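Kevar food hall opens a table for dry goods in December

Visitors of the Perketti food hall in Kevar will find a new corner when they come in December. Between the tea counter and the stairs, the Nowakowski grocery has opened a small demonstration area where customers can learn how to use the powders and seasonings which are sold in the shop behind it. The table is open every afternoon until 5 o'clock and no booking is needed.

The grocery has been selling imported dry goods in the hall for several years. Many of the packages come from China, and the shop says that local customers often pick them up, look at the front and put them back on the shelf. The printing is in Chinese on most of them, and the small label in our language which is stuck on the back gives only the ingredients and the weight. It does not tell how much to put in a soup or what to do with the rest of the bag.

Corn starch is the subject of the first weeks. It is the product about which the staff get most questions, especially from people who want to fry chicken or tofu at home and find that the coating falls off. The method shown at the table is simple. The starch is spread thinly on a flat metal tray, the pieces are dried with kitchen paper and then turned on the tray until all sides are covered. They rest for a few minutes before they go in the pan. The staff advise to use a tray with a rim, so that the powder stays in its place and the remaining part can be thrown away easily. Starch which has touched raw meat should never go back in the bag.

The second subject is thickening. For a sauce, the starch must be mixed with cold water first, and it is added at the end, when the pan is already hot. If the dry powder is put directly in the hot liquid, it makes lumps and these are difficult to remove. The grocery has printed a short sheet with the quantities for a small pan and for a family pan. It has printed 1,120 copies, and they can be taken for free at the till.

Sugar and monosodium glutamate will follow later in the month. The fine white sugar is used in cold dressings and in batters, because it melts quickly. The glutamate is perhaps the more sensitive subject. Some customers ask for it and others do not want to see it near their food. The grocery does not try to convince anybody, but it will explain how small the usual quantity is, and why it should be put together with less salt. A leaflet on this was prepared with the cooking school in Studov, where the same products are used in the evening courses.

The hall management supports the corner with 700 in local currency for the furniture and the cleaning, and the grocery pays for the food. The agreement is for 2 months. After this time both sides will decide if the table can stay in the same place or if it must move to the upper floor, where there is more room but fewer people pass.
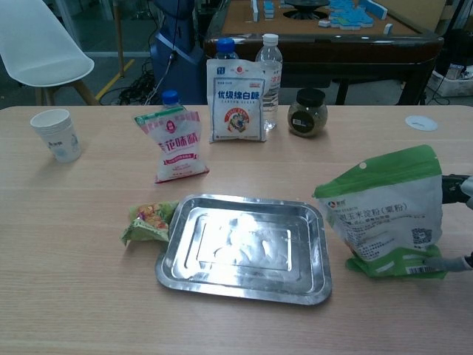 Corn starch, sugar and seasonings on the table, with the tray used for coating.

Customers who already have packages at home may bring them and ask for help with the label. The staff ask that opened bags are well closed during the transport, and that no fresh meat or fish is brought to the hall. They also remind that dry powders should be kept away from the stove and the sink. A resealable bag is enough if it is closed properly each time, but a paper bag or a thin plastic one is better emptied in a jar, with the name written on it. Starch, fine sugar and glutamate are all white and can be confused later in the cupboard.

A second table, for dried mushrooms and noodles, is planned for the spring if there is enough interest. Questions and wishes can be left at the till of the grocery.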